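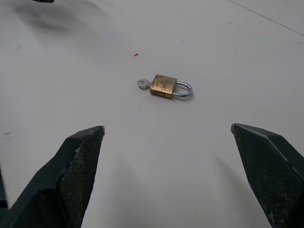
Subject: Re: [murnulport-build] pads slipping on small metal stuff

Hi all,

On 9/2/26, the Ellport bench wrote:

We've got the same arm as you folks, running off the Đàm board, and it picks up foam blocks and bottle caps all day long. Anything small and metal squirts out sideways as soon as the fingers touch it. Closing harder makes it worse. Are you still on the smooth pads, or did you switch? And what are you closing to? We're at 962 on the jaw servo and it already sounds unhappy.

OK, so yes, we switched! The mesh pads have been on since March and I wouldn't go back. The Gitwood parts page still shows the smooth ones, so please ignore that drawing until I get around to fixing it (I know, I know, I said that last time).

My test piece right now is a little brass padlock with the key left in it. I love it and hate it. The body is a nice boxy lump you can squeeze, but the shackle is round and shiny and the key is thin and lies flat on the table, so one object gives you three completely different problems depending on where the jaws land. Body first, always. If you come in over the shackle the whole thing swings around and you're chasing it across the table.

About your numbers – 962 is way too tight if your horn is mounted like ours. I'd back off to 1436 and creep in from there in steps of 10, with a pause between steps, watching the current. You want it to stop when the current climbs, wherever that happens to be. We cap the whole close at 4000 milliseconds and if it hasn't felt anything by then it opens up and goes home. Before we had that timeout it would stand there straining at nothing until somebody walked over and hit the switch.

A couple of other things I'd check before you blame the pads:

Are your fingers level with each other? Ours weren't for ages. One tip was touching down before the other and giving everything a little shove, and I spent two evenings fiddling with software over it. A washer fixed it. Very embarrassing.

Wipe the pads. The mesh picks up crud and you get these pale scuffed bits along the edges. A dry toothbrush does it for me. I tried alcohol on an old pair and the glue let go at one corner, so maybe test on a spare.

Wipe the table too. We have a white top and it collects smudges and specks like you wouldn't believe, and if you're using a wrist camera to find things, your detector may get very excited about a tiny scrap of red something. I set a minimum blob size and that took care of most of it. Shadows from the fingers are a different headache and I have no good answer there. If anybody does, please write in!

I can print you a pair of the mesh pads if you send me your finger width. Same screw spacing as the old ones, so you won't need to drill anything. I'm out of the dark filament after this roll though, so yours may come out orange.

Has anyone tried picking up a key on its own yet, flat on the table? I'm zero for everything.

Cheers from the Murnulport shop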